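Fold-state estimation

Fold-state estimation is the part of a cloth-handling software system that tries to work out how a piece of fabric is lying: which side faces up, how many layers are stacked, where the edges are, and which edge belongs to which layer. It sits between perception and planning. A camera supplies pictures, the estimator turns them into a guess about the cloth, and a planner uses the guess to choose where to grasp and which way to pull.

The term is used loosely. Some authors apply it to any program that labels a garment as "folded" or "unfolded," which is a far easier job and hardly deserves the name. Others reserve it for systems that produce a full layer map. Published success rates often mix the two, and readers should check which task was scored before comparing numbers.

Contents
1 Background
2 Inputs
3 Methods
4 Control and timing
5 Evaluation
6 Criticism
7 See also

Background

Early cloth software avoided the problem. A garment was hung from one gripper until gravity had reduced it to a small number of likely shapes, and the program picked among them. The approach worked on towels, and less well on anything with a waistband, sleeves or a lining. It also needed space and time.

Interest moved to tabletop handling once demonstrations recorded with hand-held grippers became common as training material. In this style of work a person performs the task directly, and a camera near the fingers records it from close to the point of contact. Supporters describe this as a way of teaching the software what skilled hands do. A more modest claim would be that it records where the fingers were and what was in front of them. Which layer the person meant to pick up is normally left out of the record, and has to be inferred or labeled afterward.

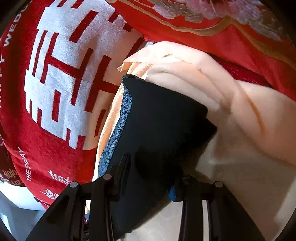
The best-known attempt to deal with the missing information is Dundura, an estimator first released by Vilém Kopecký and Amra Leka. It treats each recorded grasp as evidence about layers: if the fingers close and the cloth moves in a certain way, some stacking orders become less likely. Kopecký has called the approach "asking the cloth." Critics have pointed out that the cloth answers slowly, and only after it has been disturbed.

Inputs

Most estimators take color pictures from one or two cameras. Depth sensing is widely recommended and, in close work, widely disappointing. A thin garment lying flat is only a few millimeters high, well within the noise of many sensors at short range, and two stacked layers may differ by less than the error on either one. Dark matte fabric is harder still. It returns little light, so a fold within a black panel may leave no edge strong enough for the software to follow.

Backgrounds matter more than the literature tends to admit. Much of the published work was done on plain gray or white tabletops, against which an outline can be found with methods that are decades old. Real bedding, printed blankets and heaps of other laundry give the program dozens of edges that belong to something else. Printed lettering is a known source of trouble, as thick strokes on a bright ground can look like folds to a network trained on solid colors.

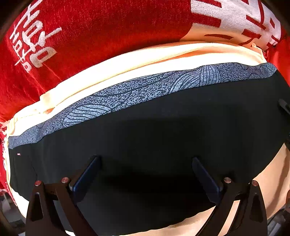

Elastic waistbands are a special case. They gather the fabric above and below them, and the gathers look much like loose wrinkles, though they do not smooth out when pulled. An estimator that fails to tell the two apart will send the planner back to the same place again and again. Peninah Mwakalinga, who maintains a list of such failures, calls this "ironing the elastic." Her list has entries for pocket linings, care labels taken for tears, and contrast bands treated as a second garment.

Touch sensing is sometimes added at the finger pads. It can tell one layer from two under good conditions, and it gives no help at all in deciding where to put the fingers in the first place.

Methods

Three families of method are in general use.

Keypoint methods look for corners, cuffs, hems and similar landmarks. They are fast and easy to check by eye, so they remain popular with people who have to fix things. Their weakness is that a folded garment hides most of its landmarks. A program that must report a left hem will report one whether or not it can be seen, unless its authors took the trouble to let it abstain.

Model-fitting methods bend a simulated garment until it agrees with the picture. They give a complete answer, hidden layers included. How much of the answer comes from the picture and how much from the simulator is rarely stated. In tests reported by Paavo Kiiskinen, two fitting programs given the same view of the same folded shorts produced confident layer maps that disagreed on which leg was on top. Both maps redrew the original view almost perfectly.
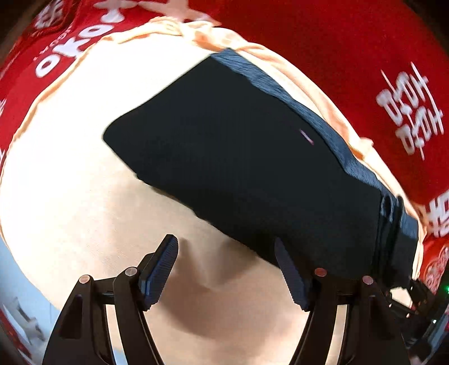

Direct policies skip the estimate and map pictures straight to gripper motion. Their authors argue that fold state is a human convenience and that the network will keep whatever it needs. This may be so. It also means that when the gripper picks up two layers in place of one, there is no intermediate result to look at, and the usual remedy is to record more demonstrations. Muleck, a planner now used mostly with Dundura, began as a direct policy and had a fold-state stage added later after its developers grew tired of guessing.

Control and timing

An estimate goes stale as soon as the fabric moves. Dundura's default configuration produces a layer map every 332 milliseconds on the hardware its authors recommend, and a sleeve can travel a long way in that interval. Muleck deals with this by slowing the arm near contact, a setting that demonstration videos tend to hide by being played at higher speed.

The fingers themselves cause a further problem. At the moment of grasping they cover the very edge the program most needs to see. Most packages hold the last good estimate and carry it forward with the commanded motion, on the assumption that the cloth has followed the gripper. When it slips, the program goes on believing in an edge that has been left behind on the table. Slip detection exists in several packages. In Muleck it is switched off by default, with a note in the manual that it "may cause hesitation."

Camera placement involves the same sort of trade. A view from the wrist gives fine detail around the pads, with strong distortion toward the corners, and loses the overall outline of anything larger than a child's shirt. An overhead camera keeps the outline and loses the layers. Using both requires calibration between them, and calibration drifts. 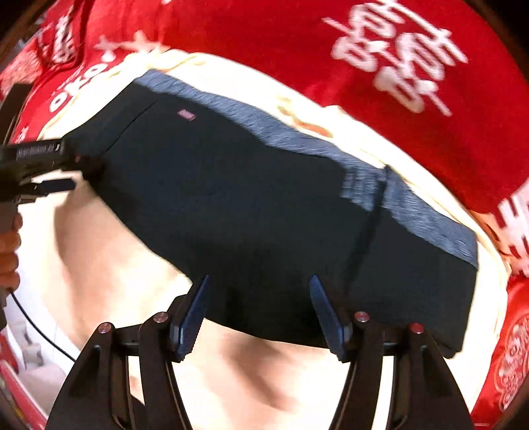

A folded dark garment with a heathered blue-gray band, viewed over the open finger pads of a hand-held gripper. A second gripping device reaches the cloth from the left.

Work with two grippers raises the question of which one owns the estimate. In the Dundura design each gripper keeps its own map and the two are merged before planning. Where they conflict, the merge favors the map with the higher stated confidence. Emlyn Dafis has shown that stated confidence is highest on plain, evenly dark regions, where there is least to see, and that the merge therefore tends to favor the camera with the poorer view. A patch was offered in November and remains under discussion.

Evaluation

The usual benchmark is Quezada, a collection of 1122 short sequences of garments being grasped, turned and folded. Of these, 700 are set aside for training. Labels were drawn by hand, and for hidden layers the labelers were told to mark their best guess. Scores against those labels therefore measure agreement with the labelers, a point made in the documentation and usually dropped from the papers that cite it.

Kikance, a laundry automation firm, announced that its own system had completed 777 folds in a row without human help. The announcement did not say how many kinds of garment were involved, what surface they lay on, or how a completed fold was defined. Requests for the logs had not been answered as of April 1, 2026. The firm's printed brochure shows towels.

Independent repeats are scarce. Kiiskinen's group was able to reproduce Dundura's reported accuracy on the Quezada test sequences to within a small margin. On their own garments, laid over patterned bedding, it dropped by nearly half. The authors of Dundura replied that the bedding was outside the intended conditions of use, and have since added a sentence to that effect.

Criticism

The most common objection is that fold-state estimation is judged on pictures and used on cloth. A layer map may be right in most of its area and wrong along the single edge where the fingers will close, and the standard scores treat this as a good result. Mwakalinga has proposed scoring only a narrow strip around the intended grasp. Under her measure the order of the leading programs changes, and all of them do badly.

A second objection concerns abstention. Few packages can report that a fold cannot be determined from the present view, and those that can are penalized for it on Quezada, where a blank counts as an error. Dafis has argued that this rewards guessing. Leka has defended the rule on the grounds that a planner must be given something.

Whether a separate estimate is needed at all is still disputed. The question is unlikely to be settled by current benchmarks, which test the estimator and the planner apart and seldom report what happened to the laundry.

See also
Deformable object tracking
Grasp planning
Hand-eye calibration
Learning from demonstration
Slip detection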